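July 7, 2023

Nurnero hard water trial, continued from the February entry. Feed made up to 187 mg/l as calcium carbonate, checked by titration twice, second reading taken as good. Softener column repacked overnight with the Lovix resin. Flow held at 600 ml/min through the morning and it drifted only once, when the header tank ran low.

Breakthrough came after some 3,000 bed volumes. M. Cordero had it later on her column, but hers was run slower and with a finer mesh, so the two curves should not go on one plot. Towel washes from the Awad rig were kept apart from the glass coupons. Stiffness figures still to be entered.

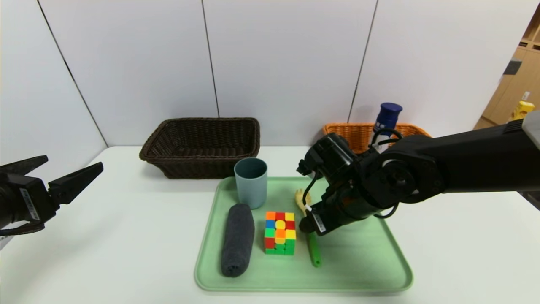 Tray with cup, towel, cube and brush

Regeneration: brine at ten per cent, upflow, then a slow rinse until conductivity fell below 1,000 µS/cm. The rinse took longer than the sheet allows. Suspect channelling on the left side of the column — the bed had a visible slope when drained. Repack before the next run and tap down properly.

Blank on the EDTA is high again. New indicator made up, old bottle discarded. Milagros to check the buffer pH against the Istness meter, ours reads low at the top end.

To do: order tubing, 6 mm. Relabel feed drums. Second titration in duplicate from now on.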